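Korbweise Geduld

In der Gemeinschaftswerkstatt Wurnlow soll ein selbst gebauter Greifer Plastikkörbe sortieren. Er hat dazu eine eigene Meinung.

Veröffentlicht am 2. Juli 2026

Wer Automatisierung für eine saubere Angelegenheit hält, sollte einen Abend in Wurnlow verbringen. Die Werkstatt teilt sich den Raum mit einer Reihe von Schreibtischen, und wer dort arbeitet, hat gelernt, beim Geräusch eines durchdrehenden Motors nicht mehr aufzusehen. Ich bin seit zwei Jahren Mitglied, zahle pünktlich meinen Beitrag und habe in dieser Zeit vor allem Dinge repariert, die ich vorher selbst kaputt gemacht hatte.

Das aktuelle Vorhaben heißt Distari. Woher der Name kommt, ist umstritten, das Ziel dagegen klar: Ein Roboter soll Körbe anfassen, hochheben und dort abstellen, wo sie hingehören. In einem gewöhnlichen Haushalt erledigt das ein Mensch mit der linken Hand, während er telefoniert. Wir haben dafür im Juni einen eigenen Kalender angelegt.

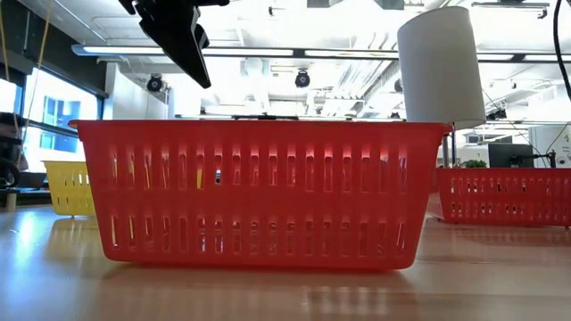

Angefangen hat es mit Schrauben. Die lagen in Wurnlow in Kisten, Gläsern und, in einer besonders dunklen Phase, in einer Salatschüssel. Irgendwann kam der Vorschlag, Ordnung zu schaffen, und in einer Werkstatt heißt Ordnung schaffen nun einmal: eine Maschine bauen, die es für einen tut. Das Budget betrug 200 Euro für alles, was sich nicht aus den Regalen zusammensuchen ließ. Es hielt acht Tage.

Der Arm war zum Glück schon da. Die Steuerung läuft auf einem Programm, das bei uns Sosik heißt und dessen ältere Teile niemand mehr gern öffnet. Selbst gebaut wird also vor allem das, was vorn dran sitzt, und alles, was im Kopf der Maschine vorgehen soll. Das ist genug. Ein Korb mit geschlitzten Wänden ist für das menschliche Auge ein Korb. Für Sosik war er in der ersten Woche ein Zaun, dann eine Jalousie, dann gar nichts, und zwar immer in dem Moment, in dem die Sonne durch die Schlitze fiel.

Überhaupt das Licht. Wir hatten uns über die großen Fenster gefreut. Heute wissen wir, dass eine blanke Tischplatte bei Tageslicht jeden Korb ein zweites Mal anbietet, kopfüber und in blasserer Farbe. Distari hat anfangs mit großem Ernst versucht, auch den unteren zu greifen. Abends ging es besser, weshalb die halbe Gruppe nun einen Schlafrhythmus wie eine Bäckerei hat, nur ohne Brötchen.

Gelb und Rot unterscheidet das Programm inzwischen tadellos. Schwarz ist schwieriger. Der Greifer ist nämlich ebenfalls schwarz, und die Software hielt ihn mehrfach für ein Stück Korb, das es freundlicherweise schon in der Luft gab. Der Versuch galt laut Protokoll als erfolgreich — gegriffen hatte die Maschine allerdings nichts.

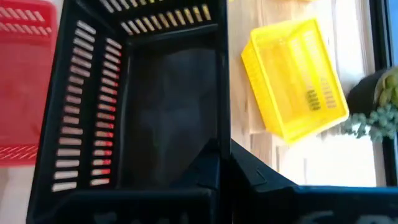
Der Rand ist das Problem

Fragt man in der Werkstatt, was das Schwerste am Greifen sei, bekommt man so viele Antworten, wie Leute am Tisch stehen. Meine lautet: der Rand. Setzt man zu hoch an, schließen sich die Finger über Luft. Setzt man zu tief an, schiebt man den Korb vor sich her wie einen störrischen Hund. Dazwischen liegt ein Streifen, auf dem alles stimmt, und den findet man mit dem Lineal leichter als mit der Theorie.

Wir haben den Anfahrweg also von Hand gesetzt, Punkt für Punkt, und dann wieder verworfen. Smits, ein Zwei-Mann-Betrieb am Ortsrand, hat uns zwei Sätze Greifbacken gefräst und sich jeder Bemerkung enthalten, als wir den ersten zurückbrachten. Der zweite Satz ist etwas breiter und hat abgerundete Kanten. Ob das hilft oder ob wir einfach langsamer fahren, ist Gegenstand einer Diskussion, die vermutlich länger dauern wird als das Projekt.
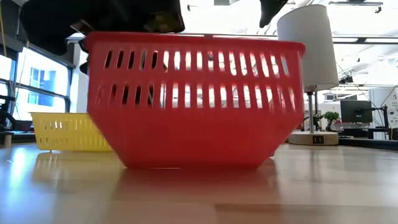
WERKSTATTNOTIZEN

Wer Ähnliches vorhat, dem seien ein paar Dinge ans Herz gelegt. Körbe kauft man am besten auf Vorrat und in derselben Ausführung, denn der Hersteller ändert den Rand garantiert in der Woche, in der man fertig ist. Geschwindigkeit zuerst halbieren, dann noch einmal. Und jede Änderung aufschreiben, auch die peinlichen, vor allem die um Mitternacht.

Die Schrauben liegen unterdessen weiterhin in der Salatschüssel. Für den Herbst ist ein zweiter Anlauf mit gefüllten Körben geplant, vorerst mit Schaumstoffwürfeln. Der Kalender dafür ist bereits angelegt.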